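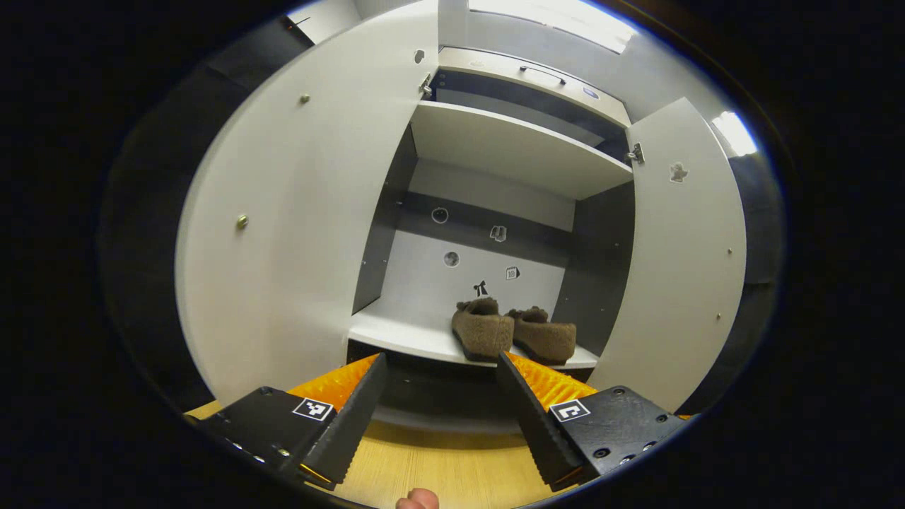 Budget post, as promised. Quick one, have to be out the door by 4.

So we have 1,000 for the whole quarter. Not per person, total. Colin Greenwood sent round the spreadsheet in January and I have been moving the same six rows up and down ever since. Current state:

Second pair of hand-held grippers. Wanted these most. Pridham quoted 786 for the pair, fingers and mounts included, shipping not. That's basically the quarter gone in one click. Zureck is cheaper but you print the fingers yourself and our printer is in no mood. Haven't decided. Leaning Pridham, then changing my mind at night.

Spare finger pads. Yes. Easy yes. 30 a set from Ravn and I'd rather have a set in the drawer than lose a day waiting on the mail. Should of ordered two last time.

Storage. Boring but we are out. Two more drives at 40 each and that should see us to summer if people delete their test takes. (Delete your test takes.)

Furniture and props. This is the row everyone argues about. My view – secondhand, always. Wardrobes, shoe racks, drawers with different handles. Slippers and shoes from the thrift store, stickers from the dollar bin. A door that hangs a bit different is worth more to us than a third identical cabinet, and it costs next to nothing if you can borrow a van. Measure the stairs first. I didnt, once.

Lamps. Maybe. Skancombe has a kit I like but it can wait.

What I'd cut: the fancy rolling cart. Sorry Colin. A plastic tub works fine.

Things I forgot last year and am writing down so I don't again:
Shipping, both ways if something goes back
Batteries
Tape. so much tape
Replacement screws, the tiny ones
A bit held back for whatever breaks in week two

Adding it all up with the Pridham pair, the pads, both drives, we're at 896 before shipping. Leaves 104 for props and everything else. Tight, doable. If the shipping quote is silly I drop to one drive and we buy the other next quarter.

Quote request goes out tonight. Will post the final sheet when it's signed off – more then, gotta run.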